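4. Rinsing glassware

1. Rinse with tap water first, whatever the Tututon leaflet claims.
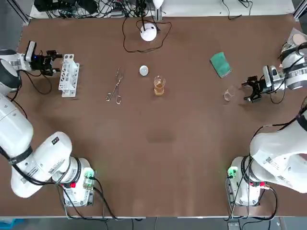

Fig. 4. Bench layout.

2. Add 200 ml of Pravham cleaner. "No scrubbing" is optimistic - keep a brush handy.
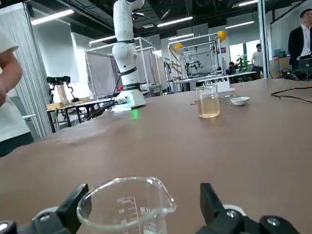 3. Drain, then rinse 2 more times.

Caution: Do not trust printed marks for exact volumes.

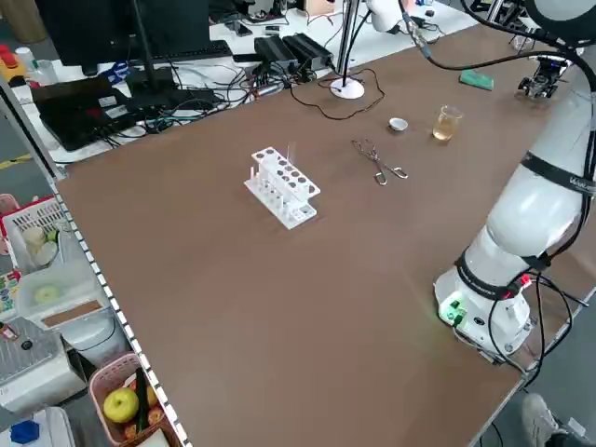 Fig. 5. Rack, tongs and dish.

4. Air dry. Ignore the "103 uses" promise.

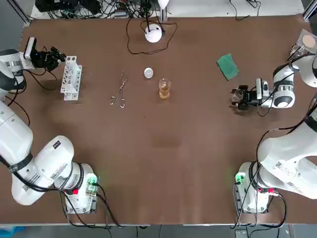

Page last changed: January

Note: Clerngate refills may not fit.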